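**Do "green" lunch programs cut food waste? A look at the Larnstead numbers**

Bimla Bansal and Santosh Lodhi
Final report, January 10, 2014

We picked this topic after the Larnstead school district put out a flyer saying its Lighter Lunch program had "cut cafeteria waste by more than half." We wanted to know how anyone had measured that. Our short answer is that we don't think the flyer's claim holds up, though the program may still be doing some good.

## What was claimed

The flyer gives two figures. Before the program, the district's middle schools threw out 1,522 pounds of food in a month. After it, they threw out 760. If you divide one by the other you do get a cut of slightly over half, so the math is fine. The trouble is where the two numbers come from.

The first one was collected in a month with no days off. The second was collected in November, when the schools were closed for Thanksgiving break and had early release on two other days. Fewer lunches were served, so less food could be thrown out. The flyer doesn't mention this. We asked the district office for the number of lunches served in each month and were told it was "not broken out that way."

The second month also left out milk. We only learned this because a kitchen worker at Hivell Middle School told Santosh that milk was being poured into a separate bucket by then and nobody weighed the bucket. Milk is heavy. We can't say how much of the drop is milk, but it isn't zero.

## What we did

We got permission to watch lunch at Hivell for 12 school days. Bimla stood at the trash station with a kitchen scale and weighed each bag, milk included. Santosh handed out a one-page survey and got 55 back, which is fewer than we hoped for. Some were clearly filled out by the same kid -- same purple pen, same answers.

We did not have a "before" to compare with, and that is the biggest hole in our project. All we can say is what one school looked like with the program already running.

## What we saw

Waste went up and down with the menu a lot more than we expected. Pizza days were light. The days with the baked fish were the heaviest, and the bean salad mostly went straight from tray to trash. A program that happened to measure on pizza days would look great without changing a thing.

The posters did not seem to matter. Most students who filled out the survey could not say what the posters were about. Several thought they were about washing hands.

## Lunches from home

The program also asks families to pack lunches in something reusable, and the flyer counts this as part of its success. It gives no figure. 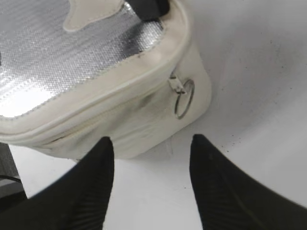

We are doubtful about this part too. A student who brings lunch can take the leftovers back home, and whatever gets thrown out there never shows up on a school scale. Waste that moves to a kitchen on Cruzado Street is still waste. One parent told us her son's sandwich comes home most days and goes in the garbage at four o'clock. She is one parent, so we don't want to lean on that too hard.

## What we would change

- Weigh the food on the same menu days, before and after.
- Report pounds per lunch served.
- Keep the milk in, or take it out both times.

We sent these to the district and haven't heard back. Ms. Penia suggested we also compare with a school outside the program, and we ran out of time for that -- the one we called wanted a form signed by three people.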